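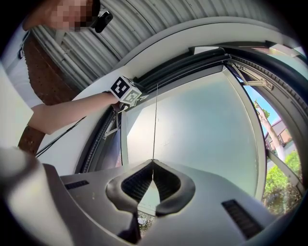 WINDOWS: A SEASONAL REMINDER

March is the month when everybody at Trurngate remembers that the windows open. In December we forget, and by July we are too hot to care how they work and simply yank. So before the first warm spell, a few words about the casements in the brick end of the building, from someone who has spent more time with them this year than with most of her relations.

The frames are white, the glass is frosted, and each sash swings out on a pair of metal stays. Those stays are the whole trick. They are meant to be stiff. A window which glides open with one finger is a window that will glide shut with the first gust, usually on the hand of whoever was leaning out to see if the van had come. If yours needs a firm push, leave it alone. If it needs a shoulder, tell me.

Please don't oil them. I know there is a can under the sink and I know it is tempting. Last spring somebody oiled the stays on the whole of the Marar side, very kindly and very thoroughly, and for a fortnight not one sash would stay where it was put. We propped them with paperback thrillers. The thrillers were not improved by it and neither, frankly, was the view of the car park.

What the stays do want is a clean. The slotted track collects grit, dead midges and a sort of grey felt that I have decided not to look into. An old toothbrush will get most of it out, and then a dry cloth along the slot. Do it with the window open and the brush in your stronger hand, and don't lean on the sash while you're at it. Two screws hold each stay to the sash and if either is turning freely, stop and put a note in the book.

Then the seals. The dark grey rubber in the channel is what keeps the rain on the proper side of the building. It should sit flat all the way along, corners included. Corners are where it gives up first. If a length has come adrift you can press it back with your thumb, starting from the corner and working along. Soapy water is fine for cleaning, but no washing powder, no bleach, and none of that lemon stuff from the kitchen, which left the seals in the Zuseck Room so sticky that opening the window in the morning sounded like somebody peeling a very large plaster.

Replacement seal comes on a roll of 200 metres. I asked if we could have less. We could not. There is therefore a great deal of it in the cupboard by the stairs, and anyone who thinks their window needs a new piece may be assured of a warm welcome.

A word on strings. Several windows have acquired bits of string over the years, some with a clear purpose and some purely decorative. If there is one on your window and you know what it is for, please write it in the book. I have been cautious about removing any ever since the business with the blind, which those of you who were underneath it will remember.

The same goes for cables. Anything trailing across the reveal should be moved well clear before the window is shut. The paint there is smooth and rather nice, having been done in the autumn, and I'd like it to see a second one without a groove in it. The sash will close on a thin cable quite happily and you won't know until something stops working.

Closing up is still the part we are worst at. With a metal roof over us, the top of the building warms up quickly when the sun's out, so by three in the afternoon everything is flung wide, and by six everybody has gone home. Whoever is last out should walk the length of the room and try each handle. Looking from the door won't do it, as frosted glass gives very little away. Pull the sash in until the rubber meets all the way round, then turn the handle down. If it won't turn, don't force it. Open up again and check the channel for leaves, string, or a paperback.

The window book lives on the hook outside the Skindivo office. Write down which window, what it's doing, and your name, please. "Funny noise" is not enough, though I did enjoy "sulking", and it was a fair account of the problem.

Lihua Jiang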